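Talking laundry with Malathi Rodrigues

12/19/20

I have known Malathi Rodrigues for years, mostly as the person who fixes my sweaters, and in all that time I had never once asked her how she learned to do it. So last week we got on the phone, she put the kettle on at her end, I put mine on at my end, and we talked for the better part of an afternoon about dirty clothes.

Malathi ran the alterations and cleaning counter at Kandasamy, the dry cleaner next to the old post office, for 26 years. She retired in November and says she is already bored. "I did all my own curtains in the first week," she told me. "Then I did my sister's curtains. Now people have stopped inviting me over."

She started at the counter because she needed a job that let her be home by four. She didn't know a thing about fabric. The first person who taught her was the presser, Selorm Bawa, who could tell you what a shirt was made of by rubbing the hem between his fingers. "He would close his eyes and do it, to show off," she said. "Cotton, cotton, rayon, cotton. I thought it was a trick. Then after a year I could do it too and I was the one showing off."
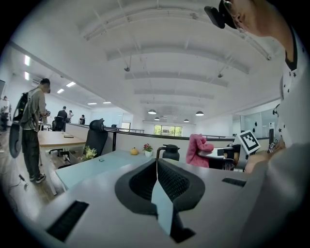

I asked what people get wrong at home and she laughed for a good long time. Then she said soap. Way too much soap! She thinks most of us use double what we need, and that the stiff towels everybody complains about are stiff with old detergent.

"People come in with a towel like a board and they want to know what softener to buy. No softener. Wash it again with nothing. Look in the window of the machine and you will see suds, and you didn't put any in. Where did they come from? From the last ten times you washed it."

I tried this the same night with my own bath towels and yes, there were suds. I was a little embarrassed. They came out a lot softer, and I've cut way down on what I pour in (I used to fill the cap to the top, like I was toasting somebody).

Her other big one is heat. She washes nearly everything cold, and she hangs up anything with stretch in it. Leggings, bras, the good T-shirts, fitted sheets if there's room. "The dryer eats elastic," she said. "Look at the lint. That's your clothes."

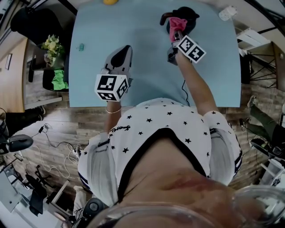
On stains, and why she hates hot water

This was the part I really wanted, because I have two kids and a white couch, and I got out a notepad for it.

Malathi divides stains into the ones that came out of a body and the ones that came out of a kitchen. Blood, sweat, milk and egg get cold water, always, and as soon as you can manage it. Grease gets dish soap, dabbed on dry before any water goes near it, and left alone for 10 minutes. Wine she treats with cold water and patience. She has no time for salt, club soda or anything else you'd find behind a bar.

"Everybody's aunt has a recipe," she said. "I had a man bring in a tablecloth with wine on it, and he had put on salt, and then lemon, and then white wine on top of the red wine. I said sir, this is a salad."

Did it come out? Mostly. She says mostly is a good result and people should be happier with it.

Spray removers she can take or leave. The shop went through a phase of using one called Zistora that smelled like oranges and did fine on collars, and then the price went up and they went back to bar soap and a soft toothbrush. She still keeps the toothbrush in a cup by her kitchen sink, which I hope is well labeled.

The wedding dress

I asked for her worst day at work and she didn't have to think about it. A customer named Beatrice Were brought in her grandmother's wedding dress to have it cleaned and taken in. It had 500 tiny buttons on it, or that's what Beatrice had always been told, and every single one had to be covered before the dress could be cleaned.

"So I wrapped them. Foil and a little bit of cotton, one at a time, three evenings. And I counted, because of course I counted, and there were 600. I called her up and I said your grandmother was robbed of a hundred buttons in this story."

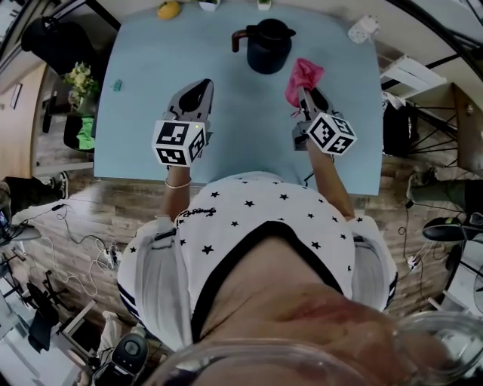
The cleaning went fine. The trouble came when she hung the dress in the back to air and a shelf bracket let go and dropped a box of hangers straight down the train. One tear, as long as her hand. She sat down on the floor. Then she got up, called Beatrice, told her exactly what had happened and offered to fix it for nothing.

"She was quiet, and then she said her grandmother tore it too, dancing, and there was already a patch in there somewhere. We looked and there was! So I put mine next to it."

I love that story and I made her tell it to me twice. Beatrice got married in the dress and sent a card, and the card stayed taped to the register until the day Malathi left.

What she does now

She isn't all the way done with work. Neighbors still drop things on her porch in bags, and she has a new sewing machine, a Brimar, that she describes as "too clever." It has a screen. She covered the screen with a piece of masking tape for the first week so it would stop talking to her, and has since come around to it for buttonholes.

She's also been teaching her nephew to do his own wash over video calls, which she says is like landing a plane from the ground. He holds up a sock, she tells him which pile. He has ruined one sweater so far and she told him everyone gets one.

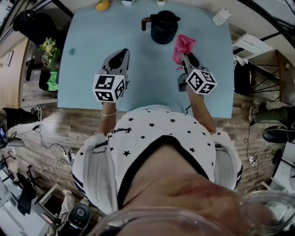
Short sleeves with stripes near the cuffs, and stars all over.

Before we hung up I asked what I should do about the couch. It has a juice mark on one arm that's been there since the summer and I've been hiding it under a blanket. She asked me what the fabric was, and I said I didn't know, and she sighed and told me to go rub it between my fingers and tell her what I felt.

"Sort of rough?" I said.

"Keep rubbing," said Malathi, and I could hear her pouring another cup of tea.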